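2021-08-28, Hamness, the small workshop

Varnish day at last! Batch four of the spruce-resin varnish came off the plate just after lunch and it is the best colour so far, a proper warm amber with none of the muddy brown that spoiled the June lot. I held the jar up to the window for far too long and let my tea go cold.

Method as before, with two changes. First, I washed the resin twice in warm water and let it dry for a full week on the rack (Signe's idea, and a good one). Second, I brought the oil up very slowly and didn't touch the dial once it was moving. 600 g of resin to the same weight of linseed oil, the cold-pressed from Sudutari, tin number 1227. The string test gave a thread as long as my finger after the second hour, so I took it off there and let it stand. Very little foam. The June batch foamed like a badly poured beer, and I'm now fairly sure that was water left in the resin.

Strained through old stocking, two layers. Lost a bit on the sides of the pan – must warm the funnel next time.

Test strips: maple, spruce, and a scrap of the Preltinmont pear that Leif keeps hiding from me. One thin coat each, rubbed in with the palm. On the maple it's lovely, the figure jumps straight out. On the spruce it went a little blotchy where I hadn't sized it, so the glue size stays in the schedule, no more skipping. The pear hardly changed colour, but it has a depth now that I really like.

Sanding notes while I remember: 400 dry between coats one and two, then 4000 on the foam pad with a drop of oil for the last pass. Anything coarser at the end leaves a haze that shows up the minute you tilt the wood. Wan pads are wearing well, order more.

Drying: strips are in the light cabinet, top shelf, maple nearest the lamp. Please don't open it before Monday, however tempting! Vidar, this means you.

Still to do: a thinned version for the first coat, a drop of madder lake in a small jar to see how far it will go towards red, and a label for every jar with the oil tin number on it.
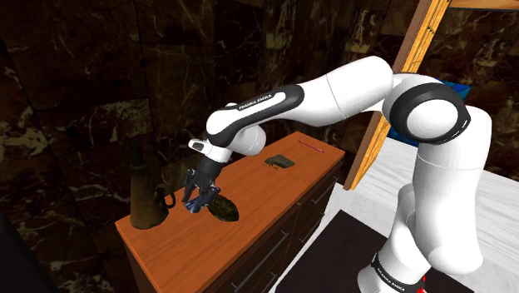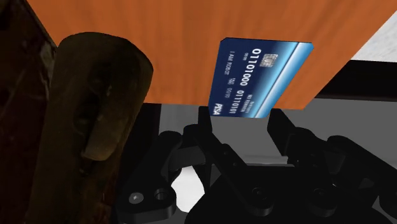
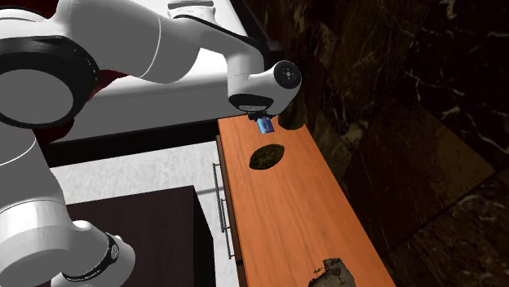 Trygve Lindqvist: Lovely colour on the maple, I had a peek through the cabinet glass (door stayed shut). Before you thin it for the first coat, try warming the jar in a water bath. I did that with my own last batch and it spread so easily that I never opened the turpentine.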